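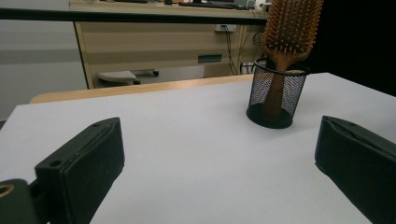
Robot Learning Practice, Unit 4
Showing a task by hand and by remote control
Handout for the lab groups, May
Text: Rainer Wegener. Corrections and the section on labels: Tuva Sjöberg.

Please read this handout before you come to the lab. Unit 3 was about planned motions, where we write down every position ourselves. In this unit we write down no positions. A person does the task many times, the system records what the person did, and a model is trained on these recordings. We call one recording an episode and the person a demonstrator.

4.1 Three ways of showing

Guiding the arm. The demonstrator takes the arm and moves it through the task while the motors are soft. Everything the arm does is possible for the arm, because it was the arm that did it. The weak points are that the work is tiring, that the hands of the person come into the camera view, and that small motions of the wrist become stiff.

Remote control. The demonstrator moves a smaller leader arm, or a handheld controller, and the real arm follows. The camera view is clean. But the person does not feel the contact, or feels it only a little, and there is a delay. New demonstrators close the gripper too early and push too hard on the table. Plan one full session only for practice and throw these episodes away.

Handheld gripper. The demonstrator holds a gripper in the hand and does the task with it. The camera is fixed on the tool, so it always sees the two fingers and what is before them. No arm is needed for the recording. The arm comes later, and then we must find out whether it can reach what the human hand could reach. With this method it is very easy to record a motion that no arm on our tables can repeat.

In the Bilora exercise we use the third method for the training set and the second method for the comparison set. The first method is shown by the lecturer only.

4.2 The Bilora exercise: brush and cup

The task has one sentence: take the hairbrush out of the mesh cup, lay it on the white surface, and put it back with the handle down. It looks simple. The difficult places are these.

The approach. The fingers must be wide open before they come near the cup. If you open them while you are moving forward, the model learns to open late, and later it pushes the cup over.

The grasp. You can take the brush at the head or at the neck. Choose one before the session and stay with it. A group that mixes the two grasps gives the model two answers to the same picture, and what comes out is often a motion in the middle, between head and neck, that holds nothing well. Last year the group at table Malard did this, and they had to record again on a Saturday.

The lift. Go straight up until the end of the handle is free of the rim, and only then go to the side. A mesh cup has little weight and comes up with the brush if the handle touches the rim.

The return. This is the longest part. The handle must meet an opening that is not much wider than the handle needs when it is tilted. Go slowly, but do not stop. A long stop above the cup teaches the model to stop there also, and sometimes it then never goes on.

4.3 How to move

Move at the speed at which you would pass a full glass to another person. Keep the cup and both fingertips in view as long as you can. With the handheld tool your whole body is part of the motion, so stand first, then start. Do not walk during an episode.

When you make a small mistake and correct it, keep the episode. These corrections are worth a lot, because the trained model will also make small mistakes and it must have seen a way out. When you drop the brush on the floor, stop and mark the episode as failed. Do not delete it. We want to know how often it happens.

Between two episodes, change the place of the cup by a hand's width and turn the brush a little. Do not change the light and the cup in the same block. If the result gets worse, we want to know which of the two was the cause.

4.4 What is saved

For each episode the system saves the camera pictures, the pose of the tool, the opening of the fingers and the time. With remote control it saves also the pose of the leader and the pose of the follower as two separate tracks. Use the follower pose as the state and the leader pose as the command. Many students exchange these two, and the training then seems to go very well, but the arm hardly moves.

The common set from the earlier groups is called Moussa and has 1,624 episodes. Of these, 111 are marked as failed. You may use Moussa for your first training, but the final result must contain your own recordings, at least 300 episodes for each group.

4.5 Labels (T. S.)

Each episode gets one line of text. Write what was done, in the present tense, with the same words each time: "take brush from cup", "put brush in cup". Do not write "grab" on one day and "pick up" on another day, unless your group has chosen to study language. Do not write your feelings about the episode in the label. There is a comment field for this, and I do read it.

Cut the episode at the start, when the tool begins to move, and at the end, when the fingers are open again and away from the object. Several groups cut too early at the end – the fingers are then still closed in the last picture, and the model learns to hold the brush for ever.

4.6 Before you leave the lab

Copy the session to the Mumville server and open at least 11 episodes from it, chosen by chance, from the beginning to the end. Look for jumps in the tool pose. A jump mostly means that the tracking was lost when the tool came near to a plain surface. Write the number of the episode in the lab book and leave the file as it is.

4.7 To prepare for next week

Write half a page on the following: your model takes the brush out in nearly every trial but puts it back only seldom. Which recordings would you add, and by which of the three methods? Give your reasons. Also bring one object from home that you believe is harder than the hairbrush, not made of glass and not longer than your forearm.

Reading: chapters 2 and 5 of the course reader. Chapter 3 can wait until Unit 6.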